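Verklow Issues Sorting Cell Rules, Second Edition, Now With Fewer Adjectives

DURESTHORPE, August. Verklow today published the second edition of its Bench Practice for Two-Arm Sorting Cells, a set of house rules for anyone who puts robot arms near a pile of drinks bottles and would like to be believed when describing the results. The first edition ran to 57 pages and was widely admired by the people who had written it. The new one is shorter.

The rules cover setup, operation and record keeping for small enclosed cells in which arms pick up bottles and put them in a bin. They were drafted by Verklow with Luderar, which builds enclosures, and Suvarna, which runs a training workshop for cell operators and had strong feelings about the word "robust." It no longer appears.

"We had a clause that said the work area should be suitably prepared," said Thirumalai Nair, who edited the second edition. "I asked six colleagues what that meant and got a very nice range of answers, one of which involved a mop. The clause is gone. The new one says to write down what is on the floor before you start."

Bottle clearing is the job the rules come back to most often. 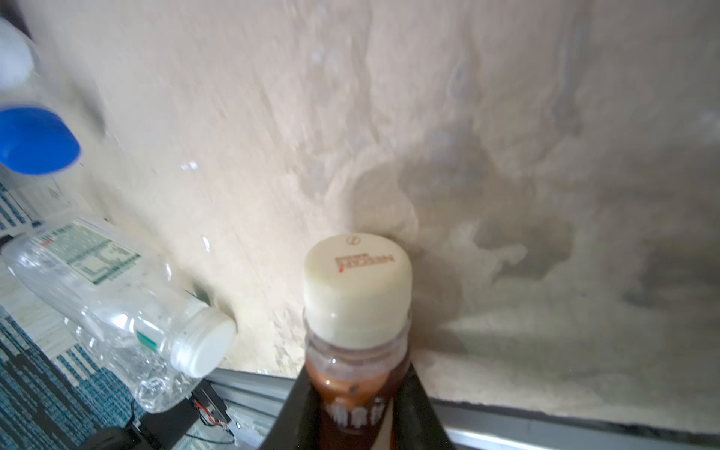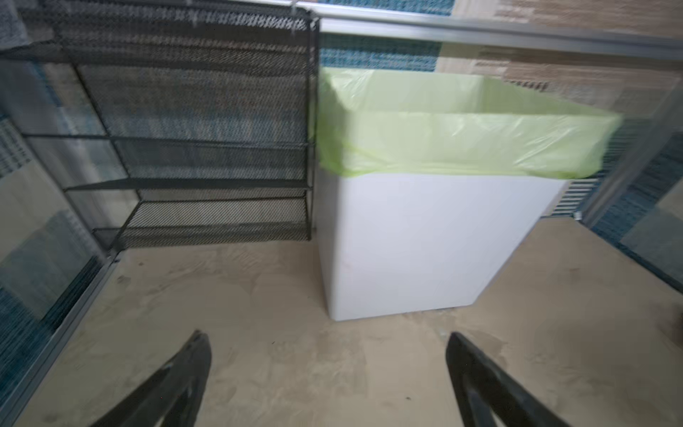
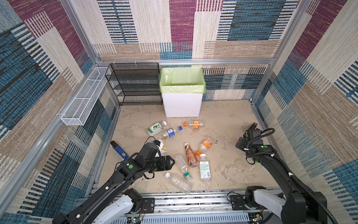 Under the second edition, every run begins with a written start sheet. It lists each item in the cell, which way up or down it is lying, and the state of the bin. Operators may not straighten the bottles first. A row of bottles all facing the same way is a fine thing in a shop, and the rules suggest leaving it there.

The section on grasping has been rewritten from scratch. A pick counts when the item has been lifted, carried and released into the bin, and at no earlier point. The first edition allowed credit for "secure contact," a phrase under which one trial run at Duresthorpe scored very well while leaving most of the bottles where they were. That score has been withdrawn. The certificate has been harder to get back.

Crushed and wrinkled bottles must be included in any test set, along with at least one item that isn't clear plastic. Labels stay on. Caps stay on too, unless the test is about caps, in which case the start sheet has to say so.

Two-arm cells get 2 new requirements. Each arm must have a named rest position, posted where the operator can read it from a standing height, and a run has to stop if both arms enter the bin opening together. Operators at the Suvarna workshop had asked for a gentler rule that let the arms "negotiate." The drafting group considered this for an afternoon and chose stopping.

Stops made by a person are now logged with a reason. "Felt wrong" is accepted as a reason, provided it comes with a time. Krishnamoorthy Poduval, who teaches the operator course at Suvarna, argued for keeping it.

"People hit the stop button before they can explain why, and I want them to go on doing that," Poduval said. "What I don't want is a log that says 'operator error' every time a human being shows good sense. We read 2000 entries while we were working on this, and that was the answer to nearly everything, including a blown fuse."

Reporting rules have been tightened as well. Anyone claiming compliance must publish failed runs next to successful ones, in the same size of type. Video may be sped up only if the speed is shown on screen from start to finish. Music is discouraged.

Compliance is voluntary and self-declared. Verklow knows how that sounds. Sites that declare will be asked to swap start sheets and logs with another site once a year, and to send back written comments, which the other site is obliged to read.

Sites working to the first edition may continue to do so until their current test series ends. The second edition is free of charge and can be requested from the Verklow office in Duresthorpe, together with a blank start sheet and a list of corrections. The list currently has one entry, concerning the spelling of "Duresthorpe" on the cover.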